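Foro Técnico Industrial > Reacondicionado y reciclaje > Automatización en planta

Tema: Célula robotizada para desmontaje de sobremesas: qué pasa con los puestos

tornillo_m3
En abril arrancó en nuestra planta una célula de desmontaje con integración de Murnent. Antes éramos dos por banco. Ahora queda uno, y el otro ha pasado a clasificación. Objetivo de turno: 199 equipos. Me interesa saber cómo han redefinido las tareas en otros sitios.

rsolana
Aquí, en la línea Flimby, el robot quita tornillos y el operario suelta cables y conectores. El tiempo por unidad bajó. La carga mental subió: solo te llegan las excepciones, y todas seguidas.

ferrita_80
Discrepo. Con 300 equipos por turno a mano, lo que había era tendinitis. Prefiero resolver excepciones. El problema es que la categoría profesional sigue siendo la de antes – y el trabajo es otro.

tornillo_m3
De acuerdo con lo de la categoría. Sobre las excepciones, el cableado es lo que más intervenciones genera. Un equipo como este, con cables negros cruzando por encima de la placa, tiene poco acceso limpio a los tornillos.
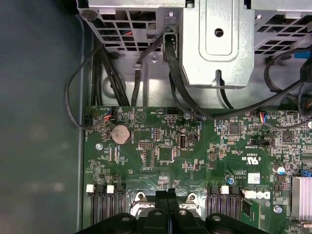 Laurier Sawatzky

Trabajo en mantenimiento, en el centro de Lelance. En esa placa DELL yo fijaría el orden: primero los cables que cruzan, después los conectores de ventilador, la pila de botón y al final los tornillos. El que está junto al cable negro, arriba en el centro, lo dejaría como tarea manual. Si el procedimiento no lo recoge por escrito, cada turno decide por su cuenta y los tiempos no son comparables.

rsolana
Eso está bien sobre el papel. ¿Quién redacta el procedimiento? En nuestro caso lo hizo ingeniería sin pasar por el banco, y hubo que rehacerlo.

Laurier Sawatzky
Lo redacta el operario de la célula y lo valida ingeniería. Con horas asignadas, fuera de producción.

ferrita_80
En Dufour pedimos esas horas y nos dieron dos al mes. Insuficiente.

tornillo_m3
Tomo nota. Lo planteo en la reunión de turno de las 14:00 y subo aquí la tabla de tareas cuando esté validada.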